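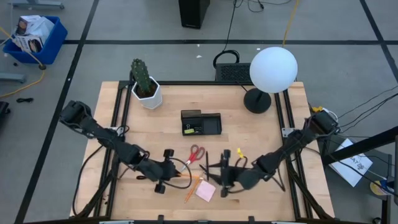 Figure 1. Two-arm bench with stationery and desk organizer.

Unit 3: Reading a product offer — the Natari two-arm kit

In this unit we study one commercial offer and learn to judge it before money is spent. The kit is called Natari and it is sold by the firm Omton. The price in the offer is 3,249 dollars, without shipping. For this price the buyer gets 2 arms with grippers, the rails for mounting, the cables and a license for the control program Lalia. The table is not part of the kit. Please read the line "not included" in every offer first, many students skip it.

What the seller promises

The offer speaks of "small desk tasks": sorting, handing over, putting things in a tray. Figure 1 shows a typical choice of objects for such tasks. Think about what each of them asks from a gripper. A pencil can roll. A sticky note lies flat on the wood and gives the fingers almost no edge to hold. Scissors are wide at the loops and narrow at the blades, so the place of the grip must be chosen before the arm moves. Compartments in an organizer also limit the angle from which the fingers can come in.

The arms stand at opposite sides and reach toward each other. This is good for handing over an object, but both grippers then share the same small area in the middle. Ask the seller how Lalia avoids contact between the arms. In the offer I found only one sentence on it — too little, in my opinion.

Look at the cables too. A loop of cable near the gripper can lie over an object and move it. Omton sells a cable guide under the name Cù, as an extra.

Support

The basic plan gives 40 minutes of remote help in the first month. After this, help is paid by the hour. For a school laboratory I consider this short.

Homework for February

Write one page: would you recommend the kit for our laboratory? Name 3 questions for the seller and say which answer would change your opinion. Choose one object from Figure 1 and explain where you would grip it, and with which arm.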